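**Prukia Stirkard 300 - ventirad tour pour PC, version silencieuse**

De retour en stock. Petit lot, pas de réassort prévu avant octobre. Un seul ventilo fourni, attaches pour le second dans la boîte. Hauteur à vérifier dans votre boitier avant de commander - les modèles compacts, souvent ça ne passe pas.

- Réf. 803
- Garantie 37 mois
- Pâte thermique Zustmont incluse (petite seringue, deux montages)
- Bruit annoncé : 19 dB au ralenti

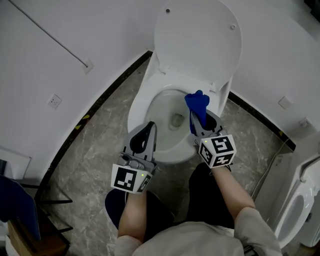 Montage : comptez une demi-heure, plus si la carte mère est déjà en place. Ancienne pâte à enlever complètement, processeur et base du radiateur. Un chiffon bleu tout bête, froissé comme celui de la photo, fait l'affaire, à condition qu'il soit propre et ne peluche pas. Un peu d'alcool isopropylique. Laisser sécher. Ensuite une noisette au centre, pas plus, et on serre en croix, sans forcer.

Overclocking : oui, modéré. Pour tirer vraiment sur les fréquences, prendre le watercooling Sabatier, même rayon, plus cher mais rien à voir.

Retours acceptés si le film de la base n'est pas décollé. Commandes passées avant 15 h expédiées le jour même, sauf mercredi. Visserie manquante : ecrivez-nous avec la réf., on renvoie le sachet gratuitement.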